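Zweiarm-Simulation: Greifer schwebt zu hoch über kleinen Teilen

Simulation & Regelung · Studienprojekte

Pranab Liyanage
Januar, 21:40 Uhr

Hallo zusammen,
wir bauen im Projektseminar Robotik eine Aufgabe mit zwei Armen an einem gemeinsamen Tisch nach. Die Simulation läuft in Stallix, die Bahnplanung kommt aus unserem eigenen Paket (Rulska). Der linke Arm bleibt vorerst in Ruhelage, der rechte soll kleine, flache Teile von der Tischplatte aufnehmen.

Problem: In einem Teil der Läufe endet der Anfahrweg deutlich über der Platte, obwohl die Zielpose laut Log richtig gesetzt ist. In anderen Läufen kommt der Greifer bis knapp über das Holz. Physikschritt 1000 Hz, Regler auf derselben Rate. Objektposen kommen direkt aus der Simulation, also keine Kamera dazwischen.
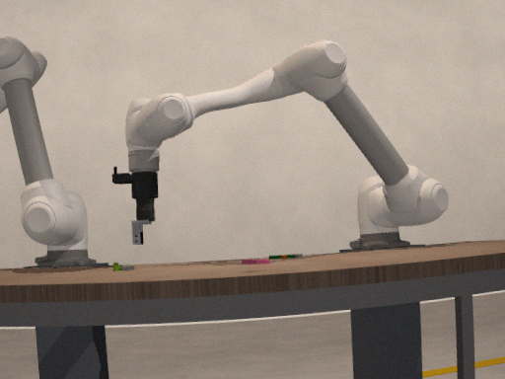
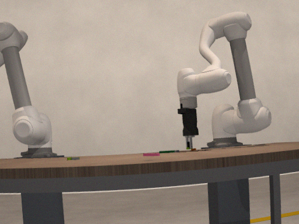
Rechter Arm beim Anfahren: im ersten Bild hoch über der Platte, im zweiten mit den Fingern fast am Tisch.

Was ich schon geprüft habe: Gelenkgrenzen werden nicht erreicht, die inverse Kinematik liefert in beiden Fällen eine Lösung. Kollisionsprüfung gegen die Tischplatte ist aktiv, Sicherheitsabstand 3 mm. Im auffälligsten Log bricht die Bahn bei Schritt 878 ab, ohne Fehlermeldung. Wo würdet ihr weitersuchen?

Panagiotis Pavlović
Januar, 22:15 Uhr

Abbruch ohne Meldung klingt nach Zeitlimit im Bahnfolger. Wenn der Planer die Bahn zeitlich streckt, der Folger aber eine feste Maximaldauer hat, bleibt der Arm an der letzten Sollposition stehen. Vorgehen:

Sollwinkel und Istwinkel für alle Gelenke über den Schrittzähler auftragen. Laufen beide zusammen und enden beide zu früh, liegt es am Folger. Läuft der Istwert hinterher, sind die Verstärkungen zu klein oder die Momentenbegrenzung greift.

Außerdem den Bezugspunkt kontrollieren. Wir hatten beim Starden-Wettbewerb die Zielpose auf den Flansch bezogen und nicht auf die Fingerspitzen. Das gibt einen konstanten Versatz in Werkzeugrichtung. Bei euch tritt der Fehler nur in manchen Läufen auf, deshalb tippe ich eher auf das Zeitlimit. Ausschließen würde ich es erst, wenn beide Startkonfigurationen denselben Werkzeugrahmen laden.

Kaijage
Januar, 23:05 Uhr

Hatte ich auch mal. Neu installiert, dann ging es.

Pranab Liyanage
Januar, 23:50 Uhr

Nachtrag: Es war das Limit, in der Konfiguration standen 2 s. Soll und Ist liegen übereinander und hören gemeinsam auf. Mit größerem Wert läuft die Bahn durch. Den Werkzeugrahmen vergleiche ich morgen trotzdem noch.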